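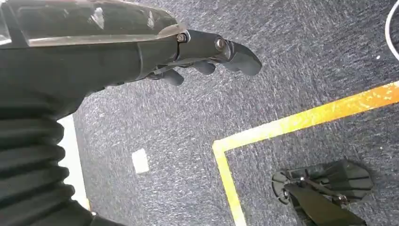

Dia aberto na Nuvport: vale a pena levar crianças?

Vou com os meus dois filhos ao dia aberto da Nuvport, em novembro, sobretudo por causa da demonstração dos robôs. O mais velho já anunciou que vai apertar a mão a um. Deixam? E é preciso marcar, ou basta aparecer com ar interessado?

Vigfúsdóttir

Fui na última edição. Marca, que a fila para quem não marcou era de mais de 300 pessoas e andava à velocidade de uma repartição. Apertos de mão, esquece: há fita amarela no chão e o público fica do lado de fora. O meu cunhado pôs lá a ponta do sapato e levou um sermão mais comprido do que a demonstração.

Os robôs fazem tudo com uma calma de funcionário a caminho da reforma. Uma mão preta, de dedos meio dobrados, a mexer-se devagarinho por cima da alcatifa - os miúdos adoraram, eu fui buscar café. Se puderes, fica do lado esquerdo da sala, que do direito só se vêem costas.

Skarphéðinn Fogh

acho q é grátis até aos 12 mas confirma. o estacionamento é péssimo

Hisamham

Obrigada aos dois. Já marquei para a sessão da manhã. O mais velho quer saber se um aceno conta como aperto de mão.

Vigfúsdóttir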